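Huvine Giveaway Ballot Data

Vote counts from the monthly free game ballot on the Huvine store, collected by Flurina Pfister and cleaned up by Bart Verbruggen. Last updated Thursday, June 9, 2022.

What you get

ballots.csv has one row per game per ballot, 43 rows over 19 ballots. winners.csv lists the game that was handed out afterward. In 2 cases that isn't the game with the most votes, and Huvine has never explained why. We left both alone.

Read this before you plot anything

The store calls these "player choices." I have doubts. Accounts could vote once per device until August, so the early totals count consoles as much as people. Percentages were rounded before we got them, and several ballots add up to 101. Most ballots offered only two games, usually from the same publisher — make of that what you will.

Please don't use this to claim that players prefer short games. Siebe Vermeulen tried, and the effect went away once he dropped the Trevar titles.

Missing

Regional splits. Anything on how many people downloaded a game and then played it.

Renders
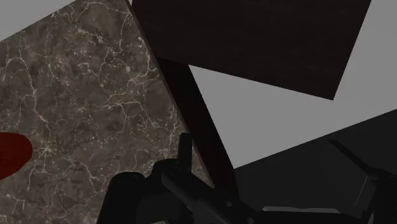 Veined marble slab with a dark red rounded shape at the left.

License

Tables are free to reuse with credit. Ask before reposting the renders. Send corrections to Josefien Verbeke, with a source — forum screenshots don't count.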